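Forum der Hausverwaltung Sarkell › Textilpflege › Rote Tücher auf hellen Polstern

Moderation_Sarkell
Aus gegebenem Anlass bitten wir um Stellungnahmen zum Zusammenlegen der roten Tücher in den Aufenthaltsräumen. Der Bestand umfasst derzeit 827 Stück. Bislang gilt, dass die Tücher unmittelbar auf der Sitzfläche ausgebreitet und dort gefaltet werden.

N. Tanabe
In Haus Nuddale wird weiterhin so verfahren. Das Tuch wird auf dem hellgrauen Polster ausgelegt und zuerst an den Ecken gerichtet. Falten am oberen Rand sind vor dem ersten Umschlag auszustreichen — andernfalls bleiben sie im Stapel erhalten.

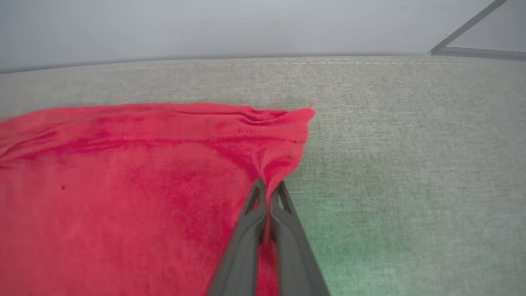
Gilles Barbier
Dem kann ich mich nicht anschließen. Rote Baumwolle gehört nach meiner Auffassung nicht auf helle Bezüge, jedenfalls nicht vor der dritten Wäsche. Wir falten in Narville ausschließlich am Tisch.

N. Tanabe
Verfärbungen wurden bei uns nicht gemeldet. Gewaschen wird vorab bei bis zu 90 Grad.

textil_moschos
Bei dieser Temperatur laufen unsere Tücher ein. Ich bitte um Angabe des Gewebes.

Moderation_Sarkell
Die Angabe wird nachgereicht. Bis dahin bleibt die bisherige Regelung in Kraft. Das Falten am Tisch ist zulässig.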